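Air Drying Times in Shared Kitchens: Project Report

2. Method

The study compared how long tableware stays damp after washing in two student residences, Polgate and Fonley. Both buildings have hard tap water and no dishwashers. Plates were washed at 45 °C, rinsed once and left upright. A plate counted as dry when a paper strip pressed to the foot ring gained no weight on the lab balance.

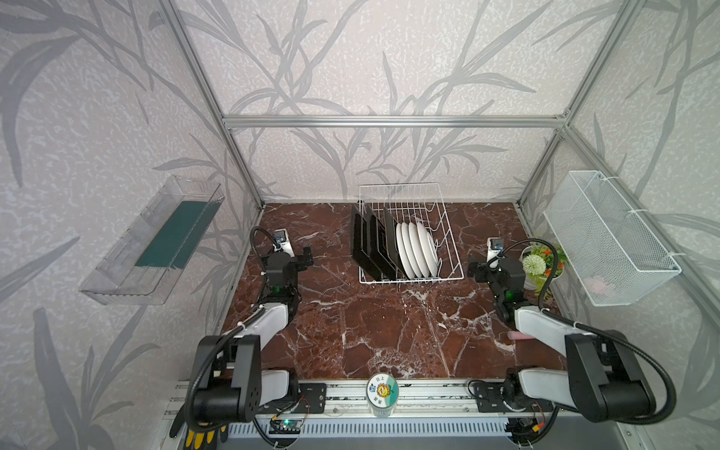 Room humidity was logged every 300 seconds by a sensor placed 12 cm from the nearest plate. Over the whole run this gave 1392 readings per building. Readings taken while a window was open were kept but flagged.

3. Results

Humidity had more effect than plate shape. At Fonley the kitchen fan runs on a timer, and drying slowed sharply once it switched off at 9 p.m. Stoneware with an unglazed foot ring stayed damp longest – in several trials until the next morning.
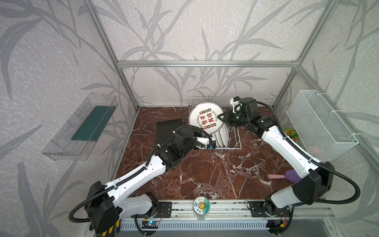

Giorgia Serra
Second-year student, Building Services

4. Limits

Water hardness was taken from the April utility sheet and was not measured on site. The balance drifted by 2 mg between calibrations, so the last stage of each drying curve should be read with care. Mariann Vass repeated the Polgate trials with the door closed; her data are in Appendix B.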